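3.2 Demonstration Collection

Demonstrations for the plate task were recorded by remote control on the Lornis arm. The operator moves a hand controller, and the arm follows at a reduced speed. We kept 1,736 episodes from 55 sessions. An episode was dropped if the operator paused for more than 6 seconds – long pauses taught the policy to stall.

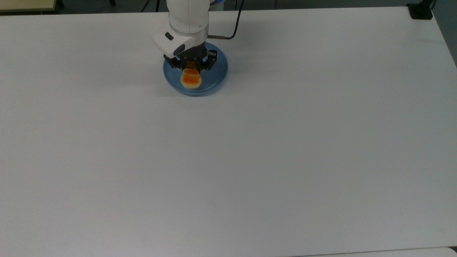
Figure 4. Plate task, head camera view. The gripper is at the bun, over the blue plate.

Soft items were harder to demonstrate than rigid ones. The controller gives no force feedback, so operators judged finger closure by eye. Gripper commands were therefore smoothed before training, using the same filter as in the Clirham set.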